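Ticket 719: Label printing service stalls after host swap
Status: Resolved, monitoring
Queue: Warehouse systems / Pergate
Affected: Sokley label spooler, packing lines 1 and 2
Severity: 2

Summary

Labels submitted from the order system to the Sokley spooler are accepted, shown as queued, and then held. Restarting the spooler service releases the backlog, after which printing is normal for a while and then stalls again. First reported by the Pergate packing floor in March, during the first full shift after the spooler was moved from its old desktop host to a virtual machine.

Environment

Old host: Dell desktop tower, retired. Spooler installed as a local service, printers defined by IP address.
New host: virtual machine, two virtual CPUs, spooler reinstalled from the same package, configuration restored from export.
Printers: thermal label printers on the packing VLAN, fixed addresses.
Client: Kustomia order system, posts jobs over HTTP to the spooler.
Print path: Kustomia to spooler, spooler to printer on a raw TCP port. No Windows print queue involved at any point.

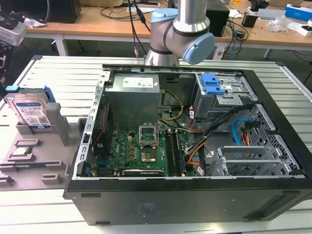

Symptoms as reported

Operator presses Print on the packing screen. Screen returns "Sent." No label. Operator presses Print again, same result. After the service restart, all copies come out together, so the floor ends up with duplicates that have to be pulled and voided. At the worst point 173 labels came out of the line 2 printer in one run, most of them duplicates.

Both lines stall, though not always together. Line 2 is worse.

Log

06:40 Ticket opened by the floor. Service restarted remotely. Backlog printed. Left open for observation.

08:15 Stall on line 2. Spooler status page shows the printer as "connected" and the jobs as "waiting for device." Printer front panel shows ready. Test label from the printer's own menu prints correctly. Fault is not in the printer.

08:25 Ping from the spooler VM to the printer: replies, no loss. Telnet to the raw port from the VM: connection refused. Telnet to the same port from a workstation on the packing VLAN: also refused. The printer accepts a single session on that port and believes one is already open.

08:30 Session table on the VM shows no established connection to the printer. The spooler process still holds a handle it reports as connected. So the printer thinks a session is open, the spooler thinks a session is open, and the operating system has no such session.

08:35 Restarted service. On start, the spooler sends the printer a reset command over the management port, which frees the raw port. Explains why a restart always clears the fault.

09:10 Checked whether the old host had ever done this. Ticket history for the old host shows paper jams and one disk space alert. Nothing resembling the current fault.

09:20 Request to infrastructure: keep the old tower's disk until this ticket is closed. The configuration export does not include operating system settings, and a comparison may be needed.

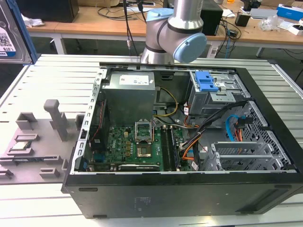

Tower opened on its side, CPU socket bracket raised.

09:45 Infrastructure confirms the disk will be kept. No further action on hardware from this queue.

10:30 Compared spooler configuration files, backup copy of old host against the VM. Identical apart from host name and license key. Spooler version identical.

11:05 Network path differs. Old host was patched directly into the packing switch and had an address on the packing VLAN. The VM is on the server VLAN and reaches the printers through the Lindqvist firewall. Noted in the change record as "no functional impact."

11:20 Requested firewall session logs for the VM address and both printer addresses.

12:50 Logs received. Sessions from the VM to the printers are being removed by the firewall on idle timeout. The timeout for this rule is 20 minutes. The removal is silent: no reset is sent to either end.

13:00 This fits the floor's description. Stalls follow a quiet period on a line, typically breaks and the gap before the carrier cutoff. Line 2 handles oversize orders and sits idle more often, which accounts for the difference between the lines.

Cause

The spooler opens one long-lived TCP session per printer and keeps it for the life of the service. On the old host this was harmless, as nothing between the host and the printers tracked sessions. On the new path the firewall drops idle sessions. The next job is written into a dead session. The spooler does not treat the lack of response as an error, and its reconnect attempt is refused because the printer has not released the original session.

Workarounds tried

1. Scheduled restart of the spooler service every hour. Rejected. Jobs arriving during the restart are lost without an error on the packing screen.

2. Setting "close session after job" in the spooler. Works on line 1. On line 2 the older printer firmware takes several seconds to release the port, and back-to-back jobs fail. Reverted.

3. Operating system TCP keepalive. The VM was using the default interval, which is two hours and far too long to be of use here. Lowered it in the registry and rebooted. No change. A packet capture showed no keepalives at all. The spooler has to request them on the socket, and has a setting for this that is off by default.
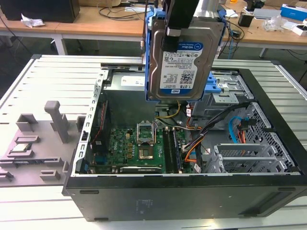
WD Blue 1.0TB drive in its blue caddy, over the open case.

14:40 Disk from the old host attached read-only through a USB dock. Exported the registry branches for TCP/IP parameters and the spooler service. Old host also used the default keepalive interval and also had the spooler setting off. Confirms that nothing was lost in migration. The old configuration simply never met a stateful device.

15:10 Set the spooler's socket keepalive option to on, with the operating system interval at five minutes. Restarted service between waves, with agreement from the floor.

15:20 Packet capture running on the VM. Keepalives visible to both printers, and both acknowledge.

16:05 Line 2 idle for longer than the firewall timeout. Test job submitted from the packing screen. Label printed immediately.

16:50 Same test on line 1. Printed immediately.

Next shift, 07:00 Both lines idle overnight. First job of the shift printed on both lines without a restart. Session table on the VM shows the same local ports as the previous evening, so the sessions survived the night.
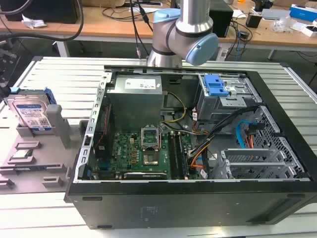 Duplicate labels

Separate from the stall, but raised by the floor under the same ticket. The packing screen reports "Sent" when the spooler accepts the job, and offers Print again straight away. Kustomia support states that the screen can be set to poll the spooler for job state and show "Printed" only once the device has confirmed. This needs the status callback address filled in, which still points at the old host name. Corrected in the test environment. Production change to follow under its own ticket.

Until then, instructions to the floor: if a label does not appear within a minute, do not press Print a second time. Call the service desk and give the line number.

Changes made

Spooler: socket keepalive on, both printers.
VM: TCP keepalive interval five minutes, set in the registry, added to the build document.
Firewall: no change. A longer timeout was considered and declined by the network queue.
Monitoring: alert added for any job in "waiting for device" for more than two minutes.

Open items

Line 2 printer firmware update, pending a maintenance window.
Callback address in production Kustomia.
Change record template: the field for network path should ask whether a firewall is introduced between client and device. Sent to change management as a suggestion.
Release the old host's disk for wiping once the ticket moves to closed. Registry exports are attached, so the disk is no longer needed for comparison.

Update: No alerts from the new monitor after one week. Floor reports no stalls. Firmware update moved to its own ticket.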